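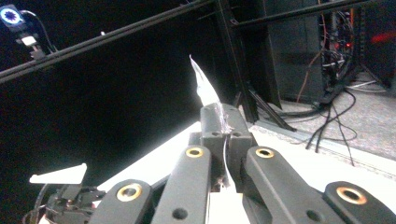

Gripper with a piece of the clear film in its jaws, over the white table.

Monday, July 5, 2021

A good long afternoon on the film task, and I want to get it down before I forget which of us said what. For anyone catching up: the students have to pick up a bit of clear plastic film, carry it across the table and lay it down without losing it. It sounds like nothing at all, and it has kept us busy since January!

Leonie and Siiri did most of the handling today. We began with flat pieces, which were miserable to lift, and then Siiri suggested crumpling the film a little first so the jaws had a ridge to close on. Much happier after that. Out of 17 tries with the crumpled film we dropped 2, both on the way down (and both mine, I'm sorry to say).

Renata is worried that we are making the task too easy for ourselves, and she may well be right. The Forwood rules only say "a sheet of thin film", so I have written to Miroslava to ask whether a crumpled one counts. Until she answers, please keep practising both ways and write down which is which – last week's notes are a muddle on that point and I couldn't untangle them.

The brass bushings want looking at. Leonie feels a bit of play when the jaws are nearly shut, and I thought I could feel it too, though by then I was tired and would have agreed to anything. Regula has the small calipers in her drawer.

Still to do: cut more film from the Stada roll, try a slower close, and copy today's recordings over to the shared drive. Film 649 is mislabelled as flat, so please correct it before it goes in with the rest.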